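Print | E-mail
Care of woven table linen
By Borghild Nyberg
July
2 min read

Woven cotton and linen tablecloths fail at the folds first, then at the hem. Most of the damage is done in storage and in the wash, well before ordinary use wears the yarn.

Washing. Weigh the cloth dry. A plain cotton cover of 400 g can share a load with towels of a similar colour; anything heavier goes in alone, on a cool gentle cycle with a slow spin. Leave out fabric softener, which coats the fibre and reduces absorbency. Powder should be dissolved before the cloth goes in.

Stains. Blot, don't rub. Tannin marks (tea, red wine) respond to an oxygen soaker in lukewarm water. Grease needs dishwashing liquid worked in from the reverse side and left for an hour. Candle wax is chilled, lifted with a blunt knife, then pressed between sheets of plain paper. Test coloured cloths on the hem.

Drying. Peg along the hem with the weave square to the line, in shade. Textured weaves pull off grain if hung by a corner. Bring the cloth in slightly damp.

Ironing. Press flat weaves on the reverse at medium heat. Raised or grid-patterned weaves are better steamed with the iron held clear of the surface.

Storage. Roll on a cardboard tube, or refold in thirds one time and quarters the next so the creases move. Mothballs are of no use on cotton.

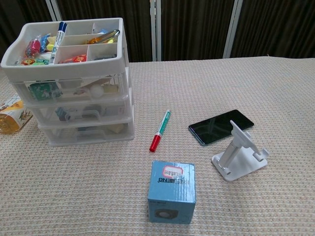
Polyester blends take the same treatment with a cooler iron, and hold grease longer. Repeat the dishwashing liquid before the cloth goes anywhere near a dryer, as heat will set whatever remains.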